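May 18, 2026
Folding, bedroom, second round

Picked up where the April notes stop. Same order as before: light things first, dark things last, everything spread out on the mat before any fold is made. The whites and creams went quickly and are stacked at the side of the bed. I kept the stack low this time. In April it leaned once it got tall and I had to redo the bottom 2.

Large black piece next. It gets laid out at a diagonal, as it is too long to lie straight without running into the pillow end. Smooth from the middle outward, then bring the top down.
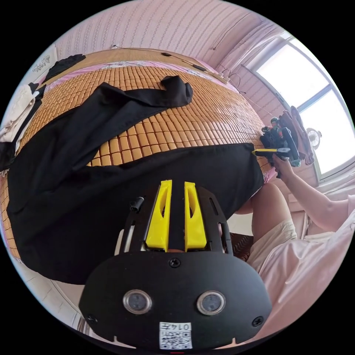
Black piece on the bamboo mat, top end still bunched.

The bunched end is the slow part. Pulling on it drags the rest along, so hold the lower half down with a flat hand first. Thick cloth wants fewer folds — two is enough, three makes a lump that won't sit on the pile.

The mat is better to fold on than the quilt we used at the Varnel room. It stays put and the cloth slides over it. Thin knits may catch between the tiles, so lift those and don't drag them.

Time for the whole session was about 9 minutes, against 8 in April, but there was more dark stuff in this load. Page 189 of the Itelow binder has the old fold order and needs replacing with this one.

Still to do: socks, the belt bag, and find a flat box for the knits.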